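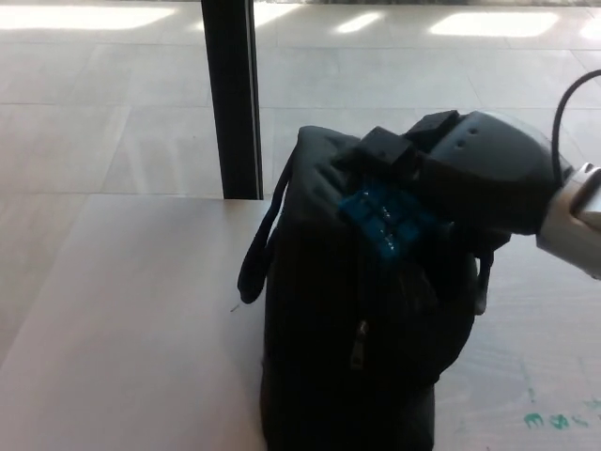
Slide 1: Why student union counts end up in dispute

Start with the Skatbridge union vote in October. 3,000 ballots cast, final margin 11. The losing side asked for a recount the same night.

Most arguments are about rejected ballots. Marks outside the box, two boxes ticked, a name written in. Read out the Skatbridge rule: a ballot counts if the voter's choice is clear. Pause. Ask the room who decides "clear."

Slide 2: Dalel and Fetine

Dalel has one returning officer. Fetine uses a panel of three, and each candidate may send an observer. Fetine also keeps rejected ballots in a separate sealed envelope, which made its last appeal much shorter.

Slide 3: Appeals

Deadline at Dalel is 9 a.m. the day after the result. Too early in my view. Fetine allows three days.

Mention the El Fassi hall case only if time allows. Skip to questions if past the half hour.

Handout has both rule books. Leave copies by the door.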